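Filed under: Community Life > Identity and Belonging > Forms and Records
Reading time: 3 min

How should mixed-heritage members be recorded on a congregation survey?

Posted by Farnetti

I look after the membership records for a synagogue with 136 households. The regional body has asked us to return an ethnicity breakdown by the end of June, using a form with seven categories. One of them is "White", one is "Jewish", and the form accepts a single tick.

Several members have objected. One family is Ethiopian on the mother's side and Polish on the father's. Another member converted, is Black British, and does not want to choose between the two. A few older members will not tick "White" at all, on the grounds that their parents were never treated as such. If I leave these entries blank, the return is rejected as incomplete.

Is there an accepted way of filling this in, or do I need to go back to the regional office? I would prefer not to assign categories to people myself.

Posted by Vilja Partanen

Do not assign categories yourself. Self-description is the normal standard for this sort of data, and an entry made on someone's behalf is worth less than a blank.

The fault is in the form. It treats religion, ancestry and race as one variable, so a Black Jewish respondent has to drop one part of the answer to give the other. The usual remedy is to split it into two questions:

1. How would you describe your ethnic background? (tick all that apply, with a free text line)
2. How would you describe your connection to Judaism? (by birth, by conversion, through family, other, prefer not to say)

Both need "prefer not to say". Keep the first question separate from anything about skin colour. If the regional body wants to know how members are treated by strangers or by door security, that is a third question and should be asked in those words. "White" on a form gets read as ancestry by some people and as treatment by others, and the totals then mix the two. 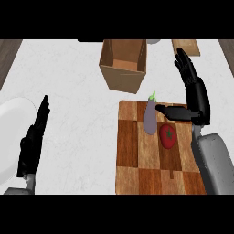
For the return itself, write to the office before the deadline, enclose the two-question version, and ask whether multiple ticks can be entered as "Mixed or other" with a note attached. We did this at Irnine and the note was accepted. Of our returned forms, 27 had more than one tick, almost a fifth of the total.

Check as well who will hold the raw answers. In a small congregation a single line in a table can identify a family. We merge any group with fewer than five people before the figures leave the building.

Posted by Briggs

Just put everyone down as Jewish and be done with it. It's a synagogue. The form is only for funding anyway.

Comments (3)

Urska: Briggs, that is how our office ended up believing it had no Black members. The next year's welcome training was cut on the strength of it.

Farnetti: Thank you, Vilja. I have sent the two-question version to the regional office. Did you let parents answer for children?

Vilja Partanen: Under 16, yes. Over 16 they had their own form.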